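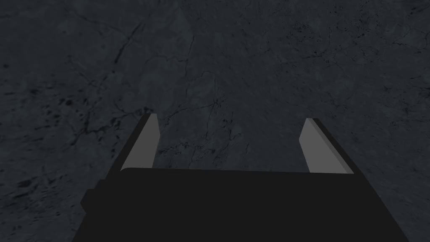
*Sirkka Savolainen, Eero Honkanen · 28. Juli 2021*

### 3.2 Rissaufnahme an Natursteinbelägen

Untersucht wurden 16 Bodenplatten aus dem Bestand Petlow. Die Kartierung folgt dem Verfahren Karppinen; Risse unter 2 mm Länge bleiben unberücksichtigt. Offene Risse und mineralische Adern werden getrennt erfasst, ihre Zuordnung erfolgt unter Streiflicht bei 30° Einfallswinkel.

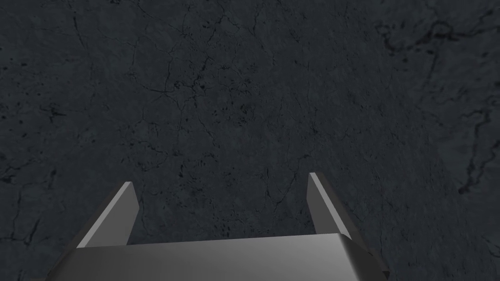
**Abb. 8.** Dunkle, rissartig gezeichnete Oberfläche.

Die Verzweigungsdichte wird je Platte aus der Zahl der Knoten und der aufgenommenen Fläche bestimmt. Schwierig sind Linien, die sich teilen und wieder zusammenlaufen. Umschließt ein dunkler Zug kleine Inseln wie der kräftige oben rechts in Abb. 8, so zählt jede Insel als Masche und geht nicht in die Knotenzahl ein. Randmaschen werden zur Hälfte gewertet.

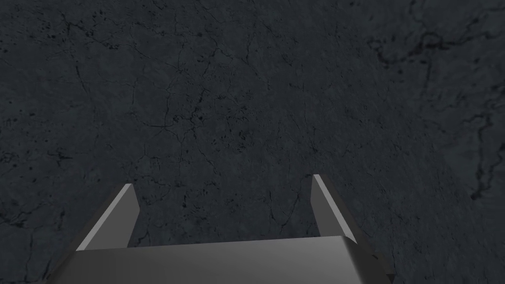
Wie wird verfahren, wenn eine Ader in einen offenen Riss übergeht? Der Linienzug wird am Übergang geteilt, und beide Abschnitte erhalten eigene Kennungen.

Für die Vergleichsreihe Fladwood gilt dieselbe Regel, die Altdaten wurden im September neu codiert. 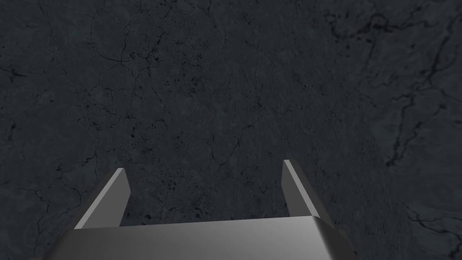 Honkanen wendet ein, die Teilung erhöhe die Linienzahl künstlich und erschwere den Abgleich mit Dakdale. Die Gesamtlänge bleibt davon unberührt; Tabelle 2 führt deshalb beide Kenngrößen auf.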